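Fulter review: a mailing tool for small shops

Fri 12 April

I run marketing for a small company that sells replacement parts by mail. We have 900 customers on our list and I do most of the work myself. For the past 11 weeks I have been using Fulter, a program that handles postcards, email and text reminders from one calendar.

Setup took most of an afternoon. Importing the list was easy, although Fulter put every customer without a zip code into a separate group and I had to fix those by hand. It found duplicates well. It did not catch people who had ordered under both a home and a work address.

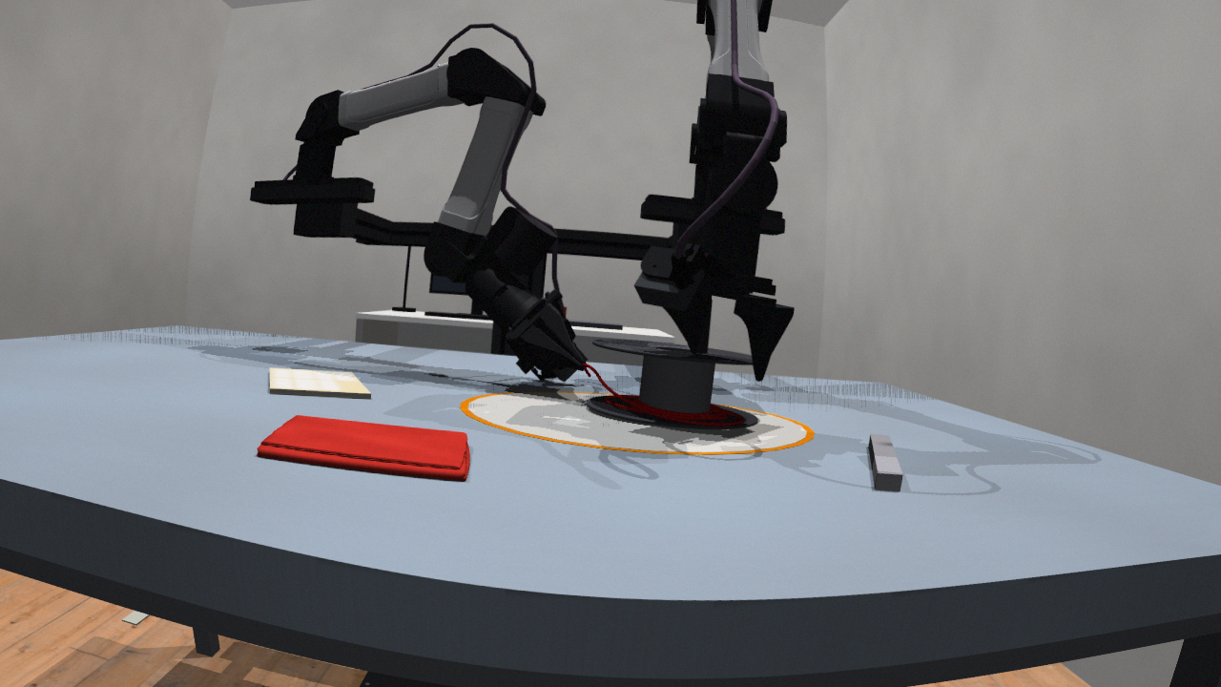 Red cable on a spool, tabletop view.

The calendar is the best part. You pick a send date for the postcard, and the emails line up behind it. I set our first follow-up for eight days after the card. If a customer orders before then, the follow-up is dropped. We had been using Dinu for email and a local printer for cards, and I used to take those names off by hand.

Our first test went to 300 customers. Half got the card and two emails, and half got the emails only. The card group ordered more, enough to pay for the printing with a little left over. I would want a second test before saying much about it.
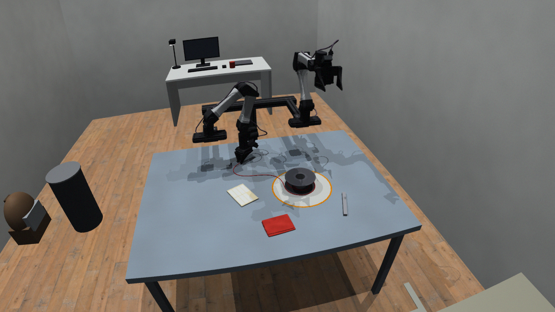 Reports are the weak point. You can see orders by campaign, but not by customer group, so I export to a spreadsheet every Monday. Stanach does this better, though it costs more and has no print option at all. The card templates are also limited. Cirilo Cuautle, who designs our catalog, gave up on them and uploaded his own file, and that printed fine.

Support answers by email only. I wrote to them twice and got a useful reply the next day both times.

Pricing is by contact, with postage extra. For our list that comes out a bit below what we paid before. The Trumidcombe add-on for phone tracking is sold separately and I have not tried it.

I would recommend Fulter to a shop with one person doing the mailings. A larger team will probably want better reports. Our plan renews in July and I expect to keep it.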